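Lista de verificação: bancada de recolha, posto Colbridge
6 de novembro de 2024 | Fathima Samarakoon

Imprimir | Enviar por e-mail

Bom dia a todos, e obrigada pela paciência com mais uma ronda minha!

Parafusos dos blocos dos dedos: OK. Apertem outra vez a meio do turno, por favor.
Marcadores: OK, limpos e legíveis.
Pano de fundo: a rever. Tem vincos, e gostava tanto de o ver esticado antes da próxima série de 20 demonstrações.

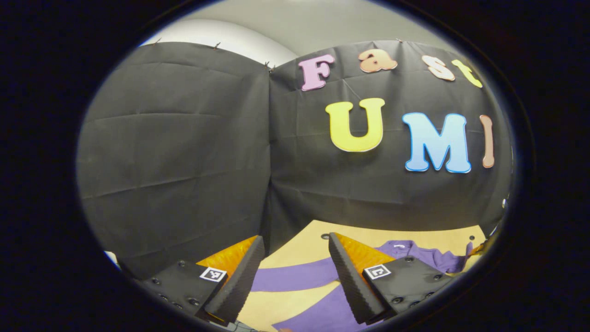 Posto Colbridge: pinça manual e peça de roupa roxa sobre a mesa.

Tampo: OK, mas passem a mão pelos furos, que às vezes prendem o tecido.
Pausas: a cada 16 demonstrações, mesmo que estejam embalados (eu sei como é!).

Relacionados
Posto Brerance: verificação de maio
Dobragem de roupa: guia Curness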